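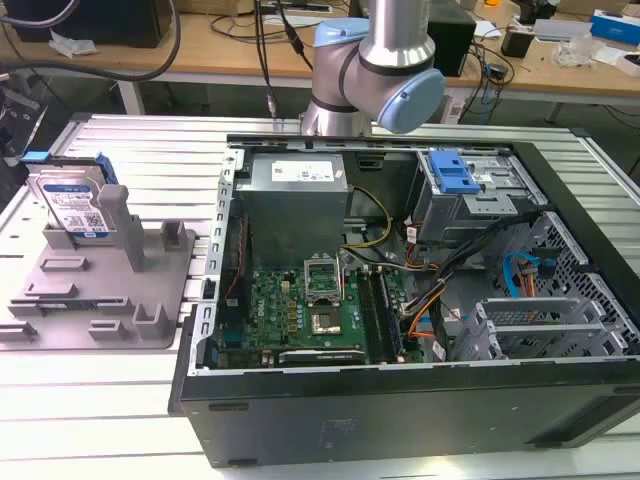 The Dell on its side under the arm, with a WD drive waiting in the printed fixture.

I've owned the Gernley fixture kit for 3 months now, which is long enough to stop being excited about it and start having opinions. Short version: I like it a lot, I'd buy it again, and there are a couple of things in the box I wish they'd thought about for one more afternoon.

Some background so you know where I'm coming from. I share a workshop called Sostholm with a handful of other people who like taking things apart, and my project since last winter has been getting a small arm to do drive swaps on old office desktops. Pull the drive, park it, pick up another one, put it back. I am not a professional. I write bad Python in the evenings and I drink too much tea while I do it. The arm side of things was coming along fine, but the parts side was a disaster, because I was standing drives up in a thing I'd made out of foam and a bookend. If your drive is in a slightly different spot every run, you spend your whole night chasing a couple of millimeters and blaming the software!

So, the kit. What you get is a set of print files (no plastic in the mail, you print it all yourself), a bag of hardware, and a folded sheet of instructions that I will get to. The main piece is a flat plate with posts and slots, and then there are holders that go on it: an upright one for a 3.5-inch drive, some low slotted ones, and a little square cup that I use for screws. I printed mine in plain gray on the shop printer. The plate took most of a night and came off clean, no curling at the corners.

The upright drive holder is the star, easily. A drive goes in on end and stays there, and it goes in the same way every time, even with the blue carrier rail still attached. That last bit mattered to me more than anything, since these Dell towers use the blue rails and I didn't want to be popping them on and off between runs. I left the tolerance at the default and it fit. My neighbor at the next bench, Katalin Dudás, printed hers on a different machine and had to file the slot a little, so maybe do a test piece first.

I'm less in love with the low holders. They're fine! They hold things! But they're so low that anything tall wants to lean, and I've ended up using them mostly for short bits and for brackets I don't want rolling off. A taller version in the files would've been nice, and I can't imagine it would take anybody long to draw.

Mounting is good if you have a slotted aluminum bench like ours. The hardware drops into the rails, you slide the plate where you want it, tighten, done. I can have it off and back on in 10 minutes, including the part where I look for the hex key. On a plain wooden table you'd have to drill, and the instructions kind of shrug at you about that.

Speaking of which, the instructions. One sheet, both sides, tiny drawings. Step 7 refers to a spacer that is not in the bag, and I emptied that bag onto a towel and went through it with a flashlight. I wrote to Gernley and got a reply the same evening saying the spacer was dropped from the design and to skip the step. Friendly people, and the answer was all I needed, but please fix the sheet.

Before this I'd tried the Jastov tray, which a lot of people on the forums recommend. It's cheaper and it comes already made, so if you don't have a printer that's probably your answer. I found it too flexy. Every time I set a drive down in it the whole thing bowed a little, and I sent mine back.

One tip that has nothing to do with the kit itself: put the fixture on the side where the cables aren't. I had it on the wrong side of the computer for 2 weeks and kept planning paths over a nest of SATA and power leads, and moving it to the left of the case made my waypoints so much shorter. I felt pretty silly. Also lay the tower down with the open side up before you teach anything, and mark the bench with tape so it goes back to the same place after you've bumped it. You will bump it.

Would I recommend it? If you've got a printer, a slotted bench and some patience for a confusing sheet of paper, yes, go for it. Next up for me is memory modules, and I've already started sketching a holder for those that bolts onto the same plate. If it comes out decent I'll post the files.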